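읽는 시간 7분

발표 메모. 그리퍼 비교, 양팔 셀. 수요일 오후 세션용

시작 전에. 물 챙기기. 클리커 건전지. 화면 미러링 끄고 발표자 보기로.

첫마디는 짧게. "그리퍼 고르는 얘기입니다. 팔 얘기는 조금만 합니다." 자기소개 길게 하지 말것. 지난번에 자기소개로 시간 다 썼음.

슬라이드 1. 왜 비교했나

원래는 비교할 생각 없었음. Zurberg 그리퍼로 쭉 가려고 했고 예산도 그걸로 잡혀 있었다. 근데 봉지류에서 계속 놓침. 상자는 잘 집음. 플라스틱 케이스도 그럭저럭. 얇은 포장지로 싼 과자 같은 거, 이게 안 됨. 미끄러지거나, 꽉 쥐어서 안에 든 게 부서지거나.

그래서 Cestidley 쪽 그리퍼를 빌려서 같은 작업을 돌려봄. 팔은 그대로 두고 손목 아래만 바꿔 끼우는 방식. 여기서 강조할 것: 팔, 제어기, 테이블 다 고정. 바뀐 건 그리퍼랑 손끝 패드뿐. 이거 말 안 하면 질의응답에서 꼭 나온다.

슬라이드 2. 작업 정의

서랍형 수납함 하나. 서랍 열고, 포장된 과자 집어서 넣고, 닫기. 말로 하면 쉬움. 청중 웃을 수도 있음, 기다렸다가 넘어가기.

어려운 부분은 순서대로
- 서랍 앞면 접근. 손끝이 두꺼우면 여기서 이미 걸림
- 봉지가 나란히 붙어 있을 때 하나만 집기
- 집은 채로 서랍 벽 넘기
- 놓을 때 포장지가 손끝에 달라붙는 문제 (이건 예상 못함)

마지막 항목은 뒤에서 다시 나오니까 여기서는 한 줄만.

슬라이드 3. 셀 구성

팔 2대, 앞쪽 알루미늄 레일 하나에 같이 물림. 마주보게 놓는 구성도 해봤는데 카메라가 너무 가려짐. 앞쪽 레일로 옮기고 나서 고정 카메라 시야가 나아졌다. 대신 두 팔이 가운데서 만날 때 팔꿈치 간섭 계산을 다시 해야 했음. 이거 이틀 날렸음. 말할지 말지는 시간 봐서.

제어기는 Zamfir. 제어 주기 100 Hz. 올려봤자 그리퍼 쪽 통신이 못 따라옴. 누가 왜 더 안 올리냐고 물으면 이 답.

배경이 요란한 건 비전 쪽에서 원한 것. 잎무늬 벽지에 대리석 무늬 상판. 흰 벽에서만 잘 되는 인식은 필요 없다고 해서. 결과적으로 상판 반사가 벽지보다 훨씬 골치였음. 검은 포장지가 번쩍하면 경계가 날아감. 편광 필터 끼우고 조금 나아짐, 다 해결된 건 아님.

케이블. 손목에서 나오는 검은 선, 여유를 너무 주면 상판에 끌리고 덜 주면 손목 회전할 때 당겨짐. 지금 길이는 타협한 길이. 정답 아님.

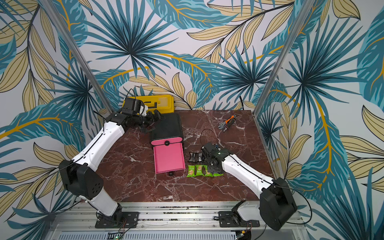

현장에서 같이 돌려본 Haltow 쪽에서는 생각이 좀 달랐다. 봉지 작업만 놓고 그리퍼 우열을 가리면 안 된다는 얘기였고, 서랍 당기는 힘까지 같이 봐야 하는데 우리 점수표에는 그 칸이 없다고 했다. 손끝을 부드러운 걸로 바꾸면 집는 건 좋아져도 손잡이에서 밀린다, 자기네도 그걸로 한참 헤맸다고. 패드 말고 쥐는 속도부터 손보라는 말도 했다.

맞는 말이라서 점수표 고쳤음. 서랍 당기기를 따로 뺐다. 발표에서도 이 순서로 얘기할 것. 처음 점수표 → 지적 → 고친 점수표. 처음부터 잘한 척 하지 말자.

슬라이드 4. 결과, 집기

합쳐서 700회 넘게 돌림. 숫자 불러줄 때 천천히. 성공률 표는 화면에 있으니까 읽지 말고 경향만.

Zurberg: 딱딱한 물건에서 안정적. 위치 반복이 좋다. 얇은 포장에서는 손끝이 봉지 이음매를 물면 성공, 가운데 불룩한 데를 물면 거의 튕겨나감. 힘을 올리면 내용물이 깨짐. 과자 많이 버렸음 (웃음 포인트인데 억지로 하지 말기).

Cestidley: 봉지에서 확실히 낫다. 손끝이 휘면서 감싸는 쪽이라 접근 각도가 좀 틀어져도 받아줌. 단점은 느림. 닫히는 걸 기다리는 시간이 붙어서 한 사이클이 길어진다. 그리고 나란히 붙은 봉지에서 옆 것까지 같이 딸려오는 경우가 있음. 이건 Zurberg가 오히려 나았다. 손끝이 얇으니까 틈으로 들어감.

여기서 잠깐 쉬고, 질문 있는지 눈으로만 확인.

슬라이드 5. 결과, 서랍

고친 점수표 얘기. 당기기는 Zurberg가 이김. 차이 꽤 남. 손끝이 단단해서 당기는 방향으로 안 밀린다. Cestidley는 당기다가 손끝이 벌어지면서 놓침. 손끝 안쪽에 단단한 심을 넣은 버전을 써보니 좋아졌는데, 그러면 또 봉지에서 장점이 줄어듬. 결국 어디까지 단단하게 할거냐 하는 문제.

닫기는 둘 다 쉬움. 주먹처럼 쥐고 밀면 됨. 이걸 그리퍼 성능에 넣을지 얘기가 있었고, 뺐다.

양팔이니까 한쪽에 하나씩 다른 그리퍼를 달면 되지 않냐. 이 질문 100퍼센트 나옴. 답: 된다, 해봤다. 한쪽은 서랍 담당, 한쪽은 봉지 담당. 성능은 이게 제일 좋음. 근데 학습 데이터를 좌우 따로 모아야 하고, 한쪽 고장나면 예비품도 두 종류. 운영하는 쪽에서 싫어함.

슬라이드 6. 놓기 문제

아까 예고한 거. 포장지가 패드에 달라붙음. 실리콘 패드 새것일 때 특히. 손을 벌렸는데 봉지가 한쪽 손끝에 매달려서 따라 올라옴. 카메라에서는 서랍 안에 들어간 걸로 보이는 각도가 있어서 성공으로 잘못 기록된 게 꽤 됐음. 초반 데이터는 그래서 다시 라벨링했다. 이 부분 솔직하게.

해본 것
- 패드 표면에 잔홈 내기. 효과 있음
- 벌리고 살짝 흔들기. 효과 있는데 봉지가 엉뚱한 데로 감
- 바닥에 닿을 때까지 내려서 놓기. 제일 확실, 대신 서랍 깊이를 알아야 함

지금은 첫째랑 셋째를 같이 씀.

슬라이드 7. 카메라 얘기 조금

고정 카메라만으로는 손끝 아래가 안 보인다. 팔뚝이 가리고, 손목 몸통이 또 가림. 손목 카메라 붙이는 실험은 11월에 시작할 예정. 결과 없으니까 자랑하지 말고 계획이라고만. 초점 거리 문제는 질문 나오면 답하기.

조명도 물어볼 듯. 위쪽 확산판 하나 썼고, 각도는 테이프로 표시해놨다. 누가 건드리면 티가 나게.

슬라이드 8. 그래서 뭘 쓰나

당분간 둘 다 Cestidley, 심 넣은 손끝. 서랍은 당기는 속도를 낮춰서 버팀. Haltow 쪽 조언대로 쥐는 속도도 두 단계로 나눴더니 튕기는 게 줄었다. 최종 결정은 손목 카메라 붙인 다음에 다시.

Zurberg가 나쁘다는 얘기로 들리면 안됨. 상자만 다루는 라인이면 그쪽 쓰라고 할 것.

시간 남으면 튕겨나가는 영상 틀기. 소리 꺼져 있는지 확인. 시간 없으면 바로 질문 받기.

예상 질문 메모
- 가격? 견적은 공개 못함, 따로 연락 달라고
- 흡착은 왜 안 씀? 주름진 봉지에서 공기 샘. 간단히만 해봐서 표에는 안 넣음
- 힘 센서? 손목에 없음. 모터 전류로 추정, 그래서 약한 힘은 잘 모름
- 데이터 공개? 라벨 다시 보는 중, 끝나면
- 다른 포장재? 종이 포장은 둘 다 쉬웠음. 투명 비닐은 집기 전에 인식부터 안 됨

끝나고 어댑터 플레이트 도면 달라는 사람 있으면 메일 주소 받아둘 것. 명함 말고 메일. 케이블 여유 길이도 도면에 적어서 같이 보내기.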